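Chapter 6
Task Logic for Contact-Rich Manipulation

6.1 Why a connector is a software problem

Most of the motion in a cabling job is easy. An arm carries a plug from one point to another through open space, and any planner covered in Chapter 4 will produce a path for it. The difficulty sits in the last 20 mm, where position error, grasp error and the compliance of the cable all act on a part that tolerates very little of any of them.

This chapter develops a controller for that last segment. The running case is the Gistel cell, a two-arm setup used for network patching and programmed in the Emitz task language. Its software has four layers: perception, grasp estimation, motion and a supervisor that decides which of the other three is in charge. The supervisor was written by Floarea Rusu, and her state names are kept throughout so that the listings in Appendix C can be read next to the text.
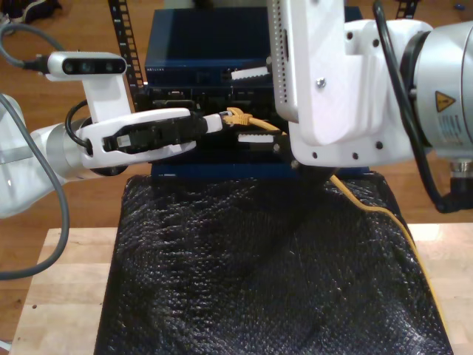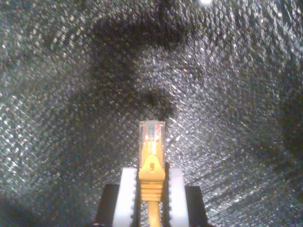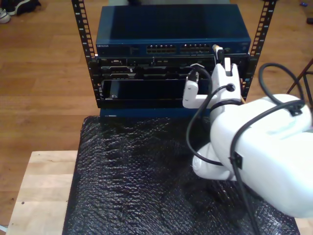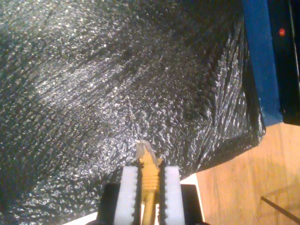
Figures 6.1 to 6.4. Connector handling at a small equipment stack.

The supervisor runs as a state machine with 14 states. Five of them deal with free motion and are not discussed further. The other nine cover the interval between a confirmed grasp and a confirmed release, and each has exactly one exit on success and at least one on failure. A state with no failure exit is a programming error, and the Emitz compiler rejects it.

6.2 Frames and their owners

Every pose in the cell is expressed in a named frame, and every frame has one owner. The arm driver owns the tool frame. The grasp estimator owns the plug frame, defined at the tip of the connector and expressed relative to the tool. The perception layer owns the port frame.

Ownership matters when two estimates disagree. Suppose that a plug has rotated slightly between the fingers. The port frame is still correct, the tool frame is still correct, and the insertion will fail. If perception is allowed to absorb the error by shifting the port, the next attempt at a neighboring port will inherit a false offset. The rule is therefore strict: a correction is written only to the frame whose owner measured it.

6.3 Rates

The force loop runs at 1000 Hz. Perception is far slower, and its updates arrive at irregular intervals - a fact that earlier versions of the Gistel code ignored. Each port estimate now carries a time stamp, and the motion layer refuses any estimate older than the limit set in the task file.

Section 6.4 defines the guarded move, the basic operation from which the insertion states are built. Readers who skipped the material on impedance control in Chapter 5 should return to it before continuing.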